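I've worked in the returns room at Rosix for long enough to have seen three systems arrive that were going to change everything. The first was a scanner. The second was a better scanner. Now it's arms.

The pitch came in July, from a man at Triris with a very clean jacket. He told us the arms would take over the "low-value touches," meaning the part where you lift a thing out of a basket, look at it and put it where it belongs. I do that for most of my shift. So does Ntombi Hlongwane, who asked him what the high-value touches were. He said that would depend on the site.

His slides had a figure on them, 2,896 items a day, and I'd like to know whose day. On a good one, with the doors up and no jams, our line clears 400 before lunch. Then somebody returns a bag of loose screws and a lamp with no box, and the afternoon is gone.

Lizelle Moodley in the office says no jobs are going. I believe she believes it. But two people left in spring and weren't replaced, and we all got an email about "natural movement." My hourly rate hasn't moved naturally anywhere.
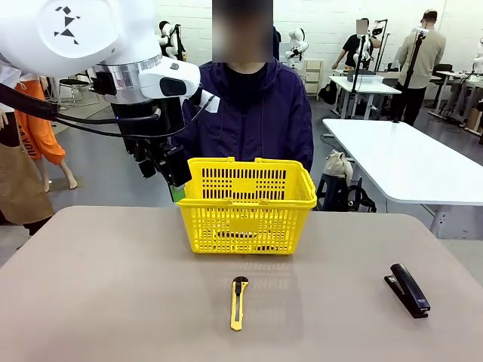 My own worry is smaller and duller than losing the job. It's what the job turns into. You sit at the table while the arm works, and you're there for when it doesn't. A stapler is easy enough, I suppose. A box cutter like the yellow one lying in front of the basket is the kind of thing I pick up without thinking, after a glance at which way the blade end points. I'd want to hear a lot more about that glance before I sat across from a gripper all day. Tshepo Potgieter tells me I'll get used to it, and he may be right. He got used to the second scanner.

We have training next month, 80 minutes of it, unpaid if it runs over the break. I've asked for that part in writing.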